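We use cookies to remember your language and the last manual page you read. Accept | Settings

Prevari Two-Arm Bench Kit: Set-Up Guide
Section 7: Loading and running the Valve Task
Published July 2019 by the Listotura documentation desk

By now you have the Prevari simulator installed and both arms answering to the jog panel. Good, because this is the section we like best! The Valve Task is the first one in the kit where the two arms have to share a job: one steadies, the other turns. It runs fully in the simulator, so you can get it wrong as often as you like before you touch a real bench.

Before you start

You need the Tambunan task pack (it installs beside the simulator, in the same folder) and a finished calibration file from Section 6. If you skipped calibration and are using the default file, the task will still load, but the gripper positions in the log won't match your own bench later on.

Close any other task first. Two open tasks will fight over port 4000, and the second one loses without much of a message.

Loading the task

1. Open Prevari and choose Tasks, then Tambunan, then Valve.

2. Pick the room called Rurkstead. The other rooms work too, but the camera views in this guide are all from Rurkstead and you'll find it easier to follow along.

3. Press Load and wait for the status bar to turn green. The first load is slow while the textures are unpacked. Later ones are quick.

4. Press Home Both. The arms move one after the other, left arm first.

NOTE: If the status bar stays amber, look at the log window. Message 3937 means that the task pack and the simulator are from different releases. Update both, restart, and load again.

Setting the roles

Each arm gets a role, and the roles can be swapped at any time while the task is paused. We suggest starting with the left arm as Hold and the right arm as Turn, but left-handed testers on our team swear by the opposite and the score sheet doesn't care.

5. In the Roles tab, set one arm to Hold and the other to Turn.

6. Set the grip force for Hold to 7. This is a unitless scale inside the simulator. Do not copy the number over to a real gripper.

7. Leave the grip force for Turn at 3. It looks low, and it is plenty. More force makes the fingers skate off the handle, especially when they close at a slant.

8. Tick Slow Approach. You can turn it off when you know the task well, and the motion is lovely to watch at full speed, but please do a few slow runs first.

CAUTION: Slow Approach is a simulator setting only. It does not limit the speed of real arms. Speed limits for the physical kit are set at the control box, as described in Section 2.

Checking the start position

Take a good look around the view before you press Run. Drag with the right mouse button to orbit and use the wheel to zoom. Both grippers should be clear of the part, and the valve should be sitting on its base plate with the red handle on top. If a finger is touching the handle or the pipe at this point, press Reset Part and then Home Both again. 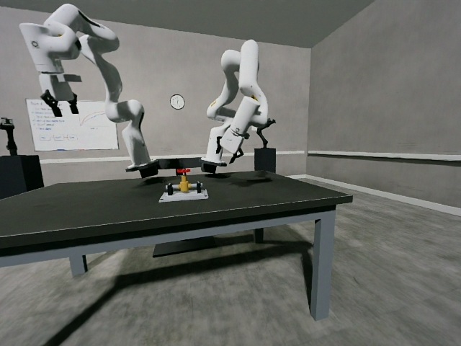
Fig. 7-1. Valve Task in the simulator, both grippers clear of the valve assembly.

9. Check that the log reads "part free" for both arms.

10. Press Run.

The Hold arm goes in first and takes the pipe. The Turn arm waits for the grip signal, then comes down to the handle. A full run ends with the handle turned, both grippers open, and both arms back at home. The first clean run is a real treat, and you may well find yourself loading it again just to watch the handover from another angle!

If something goes wrong

The Hold arm stops short of the pipe. Your calibration file is probably from another room. Reload it in the Setup tab.

The base plate slides. Raise Table Friction one step at a time. A small slide is normal and won't hurt your score.

The Turn arm never moves. It is waiting for a grip signal. Pause, open the Hold gripper, and run again from step 4.

Everything jitters. Lower the shadow quality in the Display tab. This helps a lot on older laptops and changes nothing in the physics.

NOTE: Pausing keeps the arms where they are. Stop sends them back to home by the shortest path, and that path may go straight through the valve. In the simulator it only knocks the part over, but it's worth getting into the habit of pausing first and backing the grippers out by hand.

Saving your run

11. Choose File, then Save Run. The run file keeps the joint positions, the grip signals and the camera view.

12. Give the run a name you'll know again. Section 8 asks you to replay it with the roles swapped.

Related sections
Section 2: Control box and speed limits
Section 6: Calibrating both arms
Section 8: Replaying and comparing runs
Tambunan task pack: release notes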